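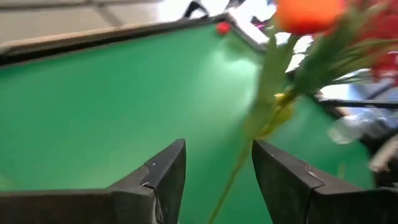 造花の茎とグリッパーの指先(ビリヤード台の上、手首のカメラから)

造花の仕分けにロボットアームが入った職場、パートさんの仕事はどう変わりましたか?

投稿者:みどりの作業台
2024年2月21日

はじめまして。いつも皆さんの書き込みを読ませていただいていて、今回思いきって初めて投稿します。長文になりますが、おつきあいいただけるとうれしいです。

私は貸し会場の飾りつけをする小さな会社で、造花の準備と片づけを担当しています。会場から戻ってきた花を種類ごとに分けて、傷んだものをよけて、次の注文に合わせて束ね直す、という地味な仕事です。パートは私を入れて13人で、長い方はもう20年になります。

その会社で、3月から片づけの一部をロボットアームに任せることになりました。今は遊技室のビリヤード台を作業台の代わりにして、アームに一本ずつ茎をつかませる練習をしています。画像はそのときのものです。社内では「プラスサム」と呼ばれていて(正しいつづりはPrasthamだそうです)、休憩室でもその話で持ちきりです。

会社からは「人は減らしません」と説明がありました。そこは信じているのですが、では私たちは毎日何をするのか、というところがまだぼんやりしています。花をさわるのが好きで続けてきた仕事なので、機械の横で見ているだけになったらさびしいなあ、というのが正直な気持ちです。同じような経験をされた方、最初の数か月はどんな様子だったか教えていただけませんか。始まる前に会社に聞いておいたほうがいいことも知りたいです。

投稿者:Arayaの倉庫番

こんにちは。お気持ち、とてもよくわかります。うちは花ではなく雑貨の倉庫ですが、やはりアームが入って、今年で3年目になります。長くなりますがご参考までに。

まず最初のひと月ですが、楽にはなりませんでした。むしろ忙しかったです。つかみそこねた品物を拾う、向きをそろえて置き直す、止まったら呼ばれる、この繰り返しで、「前のほうが早かったよね」とみんなで言いながらやっていました。みどりの作業台さんのところは茎が細くて葉も広がっていますから、からまったり、隣の花までいっしょに持ち上がったりすることが多いのではないかと思います。品物の置き方を決めるのは、結局ふだんさわっている人がいちばん上手です。うちでは途中から、置き方の見本を現場で作らせてもらうようになって、そのあたりから気持ちもずいぶん違ってきました。

会社に聞いておくとよいのは、止まったときに誰が直すのか、その時間は誰の作業時間として数えるのか、という点です。うちはここがあいまいで、直している間の分が本人の遅れとして記録されてしまい、ちょっともめました。それから、アームが動いている間に手を入れてよい場所といけない場所は、床や台にテープで線を引いてもらってください。慣れてくると、つい手が出るんですよ。私も何度か叱られました。

傷んだ花をよける判断は、たぶん当分のあいだ人の仕事として残ると思います。色あせ具合や、遠目ならまだ使えるかどうかなんて、長年見てきた方の目にはなかなかかないませんから。20年の先輩がいらっしゃるなら、その方の見分け方を今のうちに教わっておくと、きっと財産になりますよ。

投稿者:Peser

うちも入りました。慣れます。肩こりは減りました。ただ音がけっこう気になるので、休憩室から離して置いてもらったほうがいいです。

投稿者:リレヴデール通り

製造のほうで働いている者です。先のお二人と少し違う話になりますが、シフトの組み方は早めに確認されたほうがいいと思います。

私の職場では、機械は夜も動かせるからということで、朝の出勤の人が片づいた分をまとめて受け取る形に変わりました。そのため昼過ぎからのパートさんの時間が短くなってしまい、人数は確かに減っていないのですが、お給料は減った方がいらっしゃいました。「人は減らしません」という言葉だけだと、時間のことまではわからないんですよね。おどかすつもりはまったくなくて、最初に聞いておけばきちんと相談にのってくれる会社も多いと思います。うちも後から話し合いをして、束ね直しにあたるような仕上げの作業を昼の人に回してもらい、だいぶ落ち着きました。

それと、練習の期間に現場の人が10分でもいいので操作にさわらせてもらえると、こわさがずいぶんやわらぎます。私は機械がまるでだめなのですが、止めるボタンと再開の手順だけは紙に書いて貼ってもらい、それで何とかなっています。花のお仕事、すてきですね。3月からもどうぞお体に気をつけて、また様子を聞かせてください。

投稿者:みどりの作業台(お礼)

皆さま、ご親切にありがとうございます。時間のことはすっかり抜けていました。来週の打ち合わせで、止まったときの扱いと昼の人の時間のこと、両方聞いてみます。テープの線も頼んでみますね。先輩にはさっそく今日、赤い花の見分け方から教わりはじめました。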